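Products > Hand-Held Grippers > Sendard Pair

Sendard hand-held gripper pair, by Tudesel. Left and right unit, cables, two mounting plates, carry bag. Ships from the Bekstead warehouse, allow extra time in March (stock count).

For teams recording two-handed tasks without tying up an arm. You hold them, you do the job, the fingers do the touching. Good on soft stuff, collars, laces, cloth. Grip from the side or from on top.

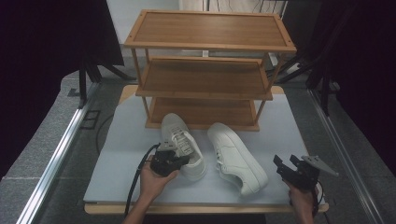

Catalog p. 113

Shoe task, with the left fingers on the heel and collar of a white sneaker. The other sneaker is on its side, rack still empty. Grey plate goes on top of the gripper, takes your own sensor mount.

Specs, short version:
Finger opening 100 mm
Cable 140 cm each, black only
Fingers swap out with one hex key (inculded)
Spare fingers sold in packs, see Begum parts list

Opening is fine for most adult sneakers. Boots no, get the Begum wide fingers. Cable length OK standing at a low table, tight if you walk around. Extension cable sold separatly.
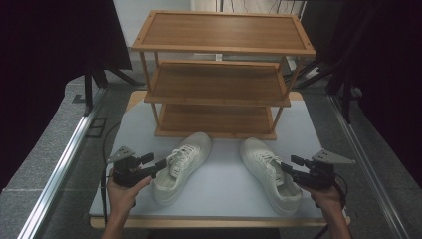
Catalog p. 114

Both hands in, one gripper to each shoe. Left at the collar side, right on the laces, toes toward the rack. Left thumb sits under the mechanism, pointing right. Plates have holes for small screws, screws not in the box.

Shoe rack, table and shoes not included. Task sheets for shoes, towels and cups come as a download, 200 pages, print what you need.

Returns OK if fingers unused. Orders over two pairs, ask for a quote first.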